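Come teach a robot to pour your salad dressing (paid, August)

Posted 2 July 2022

Hi! I'm looking for people who want to spend an afternoon doing kitchen chores with me in the name of research. No engineering background needed, and I mean that. If you can pick up a bottle and put it down again, you have the skills.

I run the handheld gripper study at Zunora, which is a small robotics lab (there are more whiteboards than people). We want robots to learn everyday jobs by copying how ordinary folks do them. For a long time the usual way was to sit somebody down with a joystick and have them steer the robot arm, and oh boy, is that slow. So in our project, Drandus, you skip the arm. You hold a gripper in your hand, with a camera mounted on it, and you just do the task. The camera picks up what the gripper is doing, we work out its path through the room, and the robot learns from that.

And it's going well! In our spring pilot we collected 522 demonstrations, and the model we trained on them did better on bottles and cups than the one we trained with the joystick. My favorite result is a bit of a surprise: the recordings from total beginners were every bit as useful as mine, and I've been at this for ages. The beginners try odd grips, they fumble, they change their minds halfway through, and the model seems to get sturdier from all that. What we don't know yet is whether it holds up in kitchens it has never seen. That's the question for August, and it's where you come in.

What you'd be doing

You come to our test house in Cuevas for one session of 2 hours. First I show you how the gripper opens and closes and you play with it until it stops feeling weird. Then we do short tasks at the counter: move a bottle, pour from it, put a cup in the rack, that sort of thing. I'll be next to you the whole time. Before each batch we do a quick calibration with a little marker cube on a stick, which I hold up near the gripper while you keep as still as you can (harder than it sounds, I always want to scratch my nose). There are plenty of breaks, and there are snacks.

Who I'm looking for

Adults 18 and up who can stand at a counter for a while and hold something light in one hand. Left-handers, please, please write to me, the pilot had hardly any of you! I'd also love to hear from people with small hands, because I suspect our trigger is too big and I want to know for sure. If you've already worked with us on the joystick study, you're welcome too, just mention it when you write.

The fine print, in normal words

You get $100 for the session, paid the same day, even if you decide to stop early. The gripper camera can catch faces and arms, so we blur faces before anything leaves the lab, and your name is never stored with the recordings. You can ask us to delete your session later on. Aketti, our partner on the training side, gets the blurred version only.

How to sign up

Send a note through the contact form on the Zunora site with "Drandus August" in the subject line. Tell me which hand you favor, whether mornings or afternoons suit you better, and anything I should know about getting you comfortable. I answer everybody myself, so give me a couple of days.
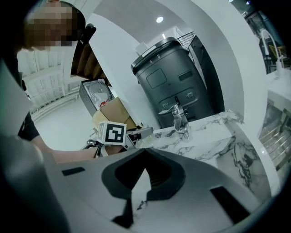
Marker cube up by the gripper jaw, bottle waiting on the counter.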